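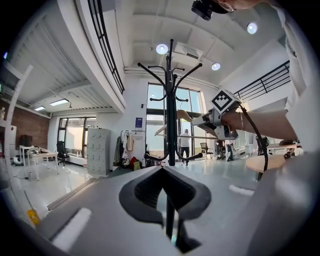

Drita Vukčević wanted to know whether the home edition of Flakurach is any good if you've never watched the show, and whether the buzzers are as bad as people say. She'd seen it at the shops before Christmas, put it back on the shelf, and has been thinking about it on and off ever since.

The short version for Drita: yes to the first, and no to the second once you change one setting. The longer version follows. I've had the box for most of the winter and played it with regular viewers, with people who have never seen an episode, and with one household where the television is mostly used for the footy.

## What it is

Flakurach: The Home Game is made by Kelmendi, who also did the travel version a few years back. The travel version was a deck of cards in a tin and not much else. This one is a proper boxed game with a folding board, score dials, a stack of category tiles and a buzzer unit called the Stirnden, which takes its name from the show's tiebreak round.

There are 500 cards with four clues on each, so 2,000 clues in all. The clues are graded the way they are on air, from the easy one at the top to the one at the bottom that usually goes begging. Some of the card backs say "as broadcast", which means the clue was used on the program. The rest were written for the box.

For anyone who hasn't seen it, the show works backwards compared with most quizzes. The host reads a clue that starts vague and gets more specific, and the value drops each time another line is read. You can buzz at any point. If you're wrong you're locked out until the next clue and the other player hears the whole thing. The skill is in knowing how much you need to hear.

That translates well to a kitchen table. It's a better fit than the quiz games that rely on a big wall of screens, where the home version ends up being a cardboard grid with little plastic windows that fall out.

## Setting up

Setup takes longer than the box suggests the first time and hardly any time after that. You need to punch out the category tiles, fit the dials to their backing plates and put batteries in the buzzer unit. Batteries aren't included. The compartment is held shut with a small screw, so find a screwdriver before everyone sits down.

The dials are stiff. They loosen up over a few games, and I'd sooner have them stiff than have the scores drift every time someone bumps the table. Pencil and paper works just as well and a couple of my groups preferred it.

The rule book is clear except for one section. The rules for passing the clue over after a wrong answer are on page six, and then there's a correction to them on the back cover, which most people won't read. The back cover is the right one: after a wrong answer the other side may wait for the full clue and still score the value at which the first player buzzed. It makes early guessing much riskier and the game is better for it.

## The buzzers

You get 2 buzzers, wired to the central unit. They're large, they have a decent amount of travel, and they make different sounds, so the person reading can tell who was first without looking up. The light on the unit tells you as well.

The complaint you'll see in online reviews is that the buzzers "don't work" or that they "favour the left side". I had the same impression for the first evening. The unit ships with a lockout delay switched on, copied from the show, where a player who buzzes before the host has finished the opening phrase is frozen out for a moment. On television there's a light on the studio wall so the players know when they can go. At home the reader is meant to tap a button on the unit after the opening phrase. If the reader forgets, both players are pressing dead buttons and getting cross with each other.

There's a switch underneath marked with a small padlock. Turn it off and the buzzers respond the moment they're pressed. I'd leave it off for casual games. If you have a reader who likes the job and will remember to tap, switch it back on, and it plays very close to the real thing.

The cords are too short. If your table seats six, the players have to sit at the same end as the unit. There's no wireless option, and the cords are fixed at the unit end, so you can't replace them with longer ones without opening it up. I haven't tried.

As for favouring one side, I ran a long string of simultaneous presses with a ruler laid across both buttons and saw nothing I'd call a pattern. It isn't laboratory testing, but I'm satisfied.

## The clues

This is where most home quiz games fall down, and Flakurach mostly doesn't. The writing is tight. The opening lines are vague without being meaningless, and the second lines usually give a keen player something to work with. A good one from the geography pile opens with a capital that was moved inland, then mentions the architect, then the shape of the city from the air. You can get it from the first line if you're brave, and anyone who paid attention at school will have it by the third.

Sport is the weakest category. A lot of those clues are tied to particular seasons and they've already started to date. Film and television are stronger than I expected, with a fair spread of decades. Science is hard. My neighbours, who are both teachers, did poorly at it and enjoyed it anyway.

I found a handful of errors. One clue in the food category has the right answer printed under the wrong letter, and one history clue credits a treaty to the wrong century. Kelmendi has a corrections page and both were listed there when I looked. You can print it and keep it in the lid.

The "as broadcast" cards are a nice touch for fans but can be unfair. A friend who watches every night knew several of them from memory, including one that had stumped all the players on the program. If you have a devoted viewer in the group, pull those cards out. They have a coloured edge, so it's a quick job. 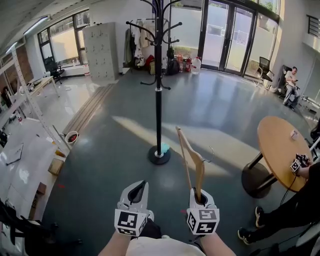
*Wooden hanger and black coat rack.*

## How it compares with the show

I'm a regular viewer but not a devoted one. What I like about the program is Nataša Georgiou's reading. She doesn't rush, and she leaves the same small pause after each line whether or not she expects anybody to buzz. The home game depends on someone at your table doing a version of that, and it's harder than it looks. People who read aloud quickly will spoil the early lines by running them into the later ones.

The cards help a little. Each line of the clue is printed with a gap under it and a dot to mark the pause. My advice is to let the same person read for the whole first game, then swap. The rules suggest rotating the reader every round, but that means no one gets into a rhythm.

The tiebreak works better at home than it does on air. On the show it feels drawn out, with the music and the long shots of the audience in Gester. At home it's a single clue read one word at a time, and it's over in under a minute. We ended up playing several of these as a separate game after dinner, with no board and no scores.

What you don't get is the chat with the contestants, which some people watch the show for. Kelmendi has included a small set of "meet the player" cards with questions to ask each other before the first round. We used them once. They're the sort of thing you'd get at a work training day and they went back in the box.

## Numbers of players

The box says it suits up to eight. It's really a game for two sides and a reader. Head to head is the best way to play it. In pairs it's still good, although conferring before buzzing takes away some of the speed. With four on a side, one person tends to hold the buzzer and the others drift off to the kitchen.

Younger players will struggle. The easier clues are fine for a bright twelve-year-old, but the format punishes a wrong guess, and kids like to guess. We dropped the lockout rule for them and that helped.

## Wear and storage

The board has a bit of whitening along the fold. The cards are thin but have held up, and the tiles are thick and will outlast the rest. The insert has a slot for everything except the buzzer cords, so the lid sits up a little unless you wind them carefully and tuck them under the unit.

There's no expansion pack yet. At the rate we play it, the cards we've been through are starting to come around again, and I'd buy a second set of clues before I'd buy a second game.

## Should you buy it

If you like the show, buy it and take out the coloured cards for anyone who likes it more than you do. If you've never seen the show, it still stands up as a two-sided quiz with good questions, and the rules can be explained while the kettle boils. If you usually have a big group and want everyone pressing something at once, look elsewhere.

It isn't cheap for a box of cards and a buzzer. I've seen it discounted in November, when the new season is on and the shops want the older stock gone. The edition number is on the spine. Get the second printing if you can, as the food card is fixed in that one.

Drita, turn the padlock switch off before you start, and have a screwdriver handy.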